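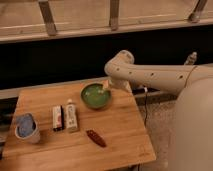

Tabletop with white cup and blue cloth or sponge

Norðdahl Street Allotment Association
Minutes of the autumn members' meeting
Saturday, September 19, 2020, in the Flurkari room

Chair: Villads Hviid
Apologies were received from the holders of the two plots by the north gate.

1. Minutes of the last meeting
Approved with one correction. Under item 4, "hose" should read "hoses."

2. Water
The meter reading was higher than last summer. The chair thinks the leak is between the second tap and the shed, where the path stays muddy in dry weather. Ondik quoted 80 dollars to come out and look, with any repair billed separately. Agreed to accept. Water will be turned off for the winter once the repair is done, and a notice will go on the gate beforehand. Members should drain their own barrels.

3. Compost
The left-hand bay is full and is not to be added to until spring. Cooked food has been found in it again. A member asked whether cardboard is allowed. Yes, if it is torn up and the tape is off. No glossy boxes.

4. Plot rents
The chair proposed raising the rent on a full plot from 40 to 60 dollars a year. Several members felt this was too much in one step. A lower figure was suggested but not seconded. The proposal was put to a vote and carried, with 7 against. Half plots will pay half the new rent. Anyone who needs to pay in two parts should speak to the chair before the bills go out.

5. Shed
The Flidon mower does not start and the warranty has run out. Agreed to get a price for repair before talking about a new one. The padlock code will be changed this month. Please do not write the code on the door frame.

6. Hedge on the east side
The neighbor has asked for it to be cut lower. The meeting was willing to cut the top but not to remove any of it. Villads Hviid will reply in writing.

7. Any other business
Seed potatoes: a joint order will be made again. The list is on the shed wall.
Dogs: to be kept on a leash on the main path.
A wheelbarrow with a green handle is missing. Please check behind your sheds.

Next meeting: date to be posted on the gate.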